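Bristum offices to end use of disposable cups from December

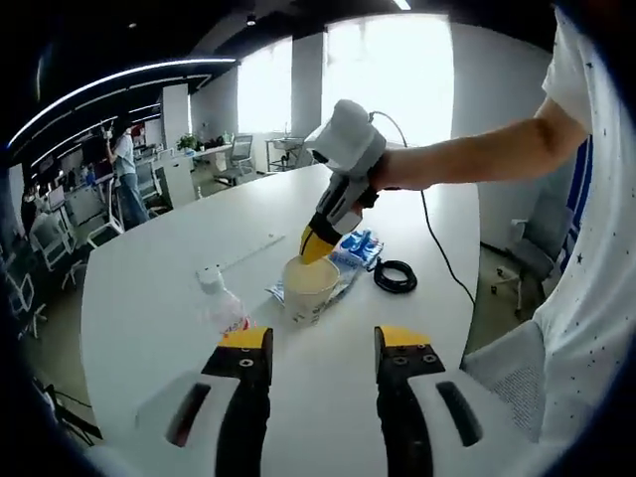

A paper cup and a plastic bottle on a table.

12 shares | 3 comments

Bristum Town Council has confirmed that single-use cups will be withdrawn from its offices and public meeting rooms from December. Staff and visitors will be asked to bring their own cup or to borrow one at reception.

The decision follows a review of waste from council buildings, which found that the main offices were throwing away some 400 paper cups a week. An order for 200 washable cups has been placed with the supplier Van Wijk, and two dishwashers will be fitted on the ground floor.

Ornella Tedesco, head of buildings, said the council expected to cover the cost of the change within its present budget. "Most of our staff already keep a cup at their desk," she said. "The larger task is to provide for evening meetings and public hearings."

Paper cups will remain available at the Dudard Hall until current stocks are used up. Groups that hire the hall will receive written notice of the new terms by Monday.

Questions may be sent to Urs Nägeli in the buildings office.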